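Bat case, finally

Quick one before I have to be out of the door. League starts again soon and I have been carrying my bat about in a carrier bag since February, which Kuldeep says is a disgrace. He's right. I've already knocked one corner of the rubber and glued it back down, badly.

So, a proper case. Looked at the Stinside one (44 quid, no) and a Veloso that was all hard shell and wouldn't fit in my rucksack with shoes in as well. Went for a soft one in the end. Bat shaped, zip all the way round, red handle end, dark see-through mesh over the round bit. I like the see-through part more than I expected. You can just about make out the blade, so no more getting to the hall and finding I've brought an empty case. Done that with my old one. Twice.

Also a little mesh pocket on the handle end for balls or whatever. Mine will be full of plasters by October I should think.

The green wreath thing is a keyring, clips on by the zip with a small silver hook. Fuzzy, coloured specks all over it, gingham bow. Christmassy? Maybe. Don't care. Half the club turns up with black cases or red cases and they all get chucked on the same bench, and I am not going home with somebody else's bat agian.
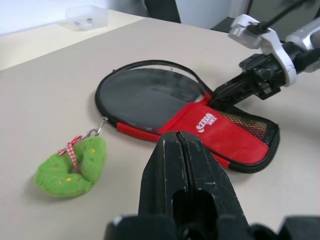

Still to sort before the first match

New rubber for the backhand. Kuldeep Semwal has a spare sheet he swears by, will beleive it when I've tried it.

Shoes. Old ones have gone smooth, slid halfway across the floor at Sketley last time and lost the point as well.

Towel, a small one, the last one was basically a bath mat.

First match is 23rd August, away. Need to ask who's driving. Right, late, off.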